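Software Engineer, Robot Perception and Planning
Tukel, Ploltthorpe
Full time, permanent. Two days a week from home by agreement.

Tukel writes the software that lets pairs of robot arms sort and pack small equipment. We are looking for an engineer to join the group that works on Ilari, our planning and control stack. You would report to Gwendolyn Szabo and work most closely with Thijs Martens, who looks after the motion planner.

The job

Most of your time will go on the part of Ilari between the camera input and the arm commands. At present that means grasp selection for objects with cables attached, and deciding which arm should take which object when both can reach it. The planner handles rigid items well. It is much weaker on anything with a lead wrapped round it, where the outline changes each time the item is put down.

You will also share the upkeep of our replay tool, Tu, which plays a logged run back against a new build and lists where the two plans differ. We have over 420 logged runs in it and the test suite takes too long. Fixing that would be a good first task.

What we need

Good C++ and working Python.
At least 3 years on robot software, in a job or in research.
Experience of motion planning for more than one arm, or of object pose estimation. Both would be welcome but we do not expect it.
Being comfortable reading logs and finding out why a run went wrong.

Useful but not required: ROS 2, camera calibration, real-time control on Linux.

Where you would work
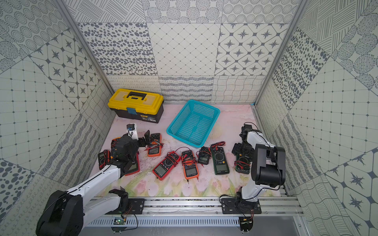
You will have a desk in the same room as the arms and will be expected to run your own code on them. Bench time is booked in half-day slots. Changes go through simulation and a review by one other person before they run on hardware. There is no on-call rota.

Pay and leave depend on experience and will be discussed at the first call. We can sponsor a visa for the right person.

How to apply

Send a CV and a short note on a piece of robot software you have worked on to Marisol Esposito by Thu 3 August. Code samples are fine but please keep them short. There are 2 stages: a call with Gwendolyn, then a half day on site with a small debugging task, for which we pay travel. Questions about the work itself can go to Thijs.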